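# The Sitting Room at Lavia: Carved Wood, Damask and a Very Flowery Carpet

I have been wanting to put this gallery together since May, and I'm so happy it is finally up! Lavia is the old family house on the hill road, and its sitting room is one of the most generous rooms I know. Everything in it curves. The table legs curve, the armchairs curve, even the ornaments hang in loops. If you grew up visiting an aunt who kept a formal room and still let you eat cake in it, you will feel right at home.

Wellington Portela furnished the room over many years, a piece at a time, with a lot of help from Benedito Rocha at Narnari, the upholstery workshop down in the village. They kept letters and receipts for nearly all of it (a whole biscuit tin full), and I have borrowed from those for the notes below. My own visit was on an ordinary morning with the tidying still going on, and I liked the room all the more for it.

## The long table and the sofa

The table is the piece people remember. It's dark mahogany with a glossy edge, and there is a thin line of gold running along the apron that you could easily miss from the doorway. Wellington bought it from a dealer called Lopes, who wanted more than he got and apparently grumbled all the way through the handshake. The sofa by the back wall seats three, in beige with a brown floral damask, and an armchair wears the same fabric. I love that somebody put a plain tan pillow in front of all that pattern – it gives your eyes a place to land. The blue-gray cushion on the armchair does the same job. And the plant! Long pointed leaves, right where the room needed a bit of green.

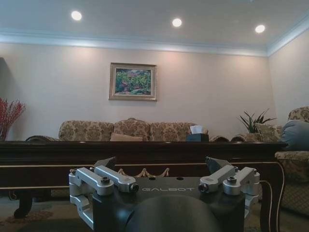
## Down at carpet level

I could write a whole page on this carpet. Big round flowers like chrysanthemums, in navy, slate, pale beige and a deep maroon-brown, all on a soft taupe ground. It came from Nositz as lot 2138, and the slip is still in the biscuit tin with the number circled twice. Wellington's first choice was something plain, and I'm very glad he was talked out of it.

It's a forgiving pattern too. Crumbs vanish into the navy flowers, although white paper has nowhere to hide, as a crumpled tissue and a curl of scrap will show you. There's a silvery wad keeping them company, and the lined black bin is close by with its mouth open. From this height you also get the best look at the gold on the coffee table: the swag and tassel in the middle of the apron, the pinstripes on either side, and those little gold-trimmed feet.

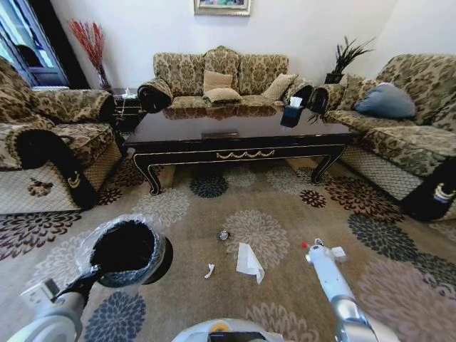 **How do you keep a patterned carpet like this looking good under a heavy table?**

Vacuum slowly, in the direction of the pile, and shift the table by a hand's width every few months so the feet don't press into the same spots. Wellington gives the open floor 30 minutes a week. For dents that are already there, he lays a damp cloth over the spot, lets it sit, and then lifts the pile gently with his fingers.

## Armchairs and the cabinet corner

Benedito is proudest of the armchairs, and rightly so! Gold-and-brown damask, wide rolled arms, scrolled dark wood at the front, and a tasselled trim that he told me took longer than the seat. He brushes the tassels out by hand whenever he visits, usually while talking about something else entirely. The pale quilted panel lower down is my favorite part. It's quiet next to the damask and you only notice it once you have stopped admiring everything above.

Then there's the tall cabinet with its three glass doors and the light blue curtains showing through, plus a small brass ornament up on the crest. The side table in the corner has a clear vase of pink-red branches, a cheerful spot of color among the dark wood. Out on the rug, among cream medallions and maroon flowers, sits a small round wastebasket in its gray liner, with the loose rim of the bag folded over.
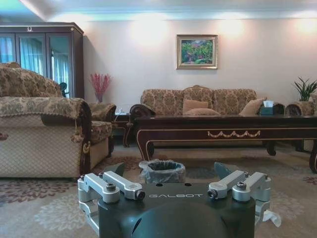

## A few notes for the curious

- The damask at Narnari is ordered by the roll, and Benedito keeps the offcuts. He has patched 2 arms so well that I walked past them without a glance.
- Polish for the table is plain wax, put on thinly and buffed until your arm complains. Wellington does the edge last, in the late afternoon when the light comes in low.
- The biscuit tin holds close-written lists of everything ever considered for the room, including a chandelier that was priced at 1000 and crossed out with great force.
- If you have a room like this one in your own family, please write to me. I would love to see it, tassels and all – and I am especially keen to hear from anyone who owns another of these chrysanthemum carpets, in any size or color.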